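Glaze Fit and the Microwave Problem
2024-01-30

Gulasby is a stoneware pottery that makes tableware for cafes and canteens. Its production manager has spent most of the past year on one question, why some mugs come out of a microwave too hot to hold while the drink inside is still lukewarm. We spoke in the glaze room, where the kiln controller interrupted us twice.

The short answer is water. A fired body that has not fully vitrified keeps open pores, and those pores take up moisture through any unglazed area, usually the foot ring. "The oven heats whatever water it finds," the manager said. "If some of it is in the wall of the mug, the wall gets hot. The customer then writes to us and says the glaze is faulty."

The pottery measures absorption by weight. Pieces are dried, weighed, boiled, left to soak, wiped and weighed again. The percentage gain is recorded against the kiln load and the shelf position. Shelf position was added in November, after a run of mugs from the bottom shelf failed while the rest of the load passed.

"We had been testing from the middle of the kiln because it was easy to reach," the manager said. "The bottom was running cooler. The cones told us that once we put cones there."

In all, 912 mugs have gone through the soak test. Of those, 103 were over the house limit, and most came from one body recipe, sold to the pottery by Gandness as a mid-range white clay. The manager does not blame the supplier. The clay was rated across a wide firing range and Gulasby was firing at the low end of it to save gas.
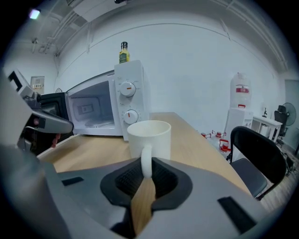
The remedy was a longer hold at top temperature. Holding the load closes more of the porosity without raising the peak, which matters to Gulasby because its blue glaze runs if the peak goes up. The cost is fuel and kiln time. One firing a week was dropped from the schedule to make room.

Crazing was the second part of the work. A glaze that shrinks more than the body on cooling is left in tension and will eventually crack in a fine network. Moisture enters through the cracks and the absorption figure stops meaning much. The pottery changed its clear glaze to one with more silica, mixed from a Clemix frit and local quartz.

"The first version was stiff and left pinholes," the manager said. "The second was all right on the outside and dull on the inside. We are using the fourth."

Handles have their own difficulty. They are pulled from softer clay than the thrown or pressed wall and dry at a different rate. If the joint opens slightly, glaze bridges it and hides the gap, and washing water finds its way in later. Inspectors now tap each handle and listen before the mug is glazed.

I asked about metallic decoration. Gulasby stopped offering gold rims on its cafe range, although the Trình line of tea bowls still has them and carries a hand-wash mark on the base. "People ask for an exception. We send them to the tea bowls."

The next trial is a batch of 112 mugs with a fully glazed foot, fired on stilts. It will show whether sealing the foot is worth the three small marks the stilts leave. The manager expects the marks to be ground off by hand and has not yet priced the labor.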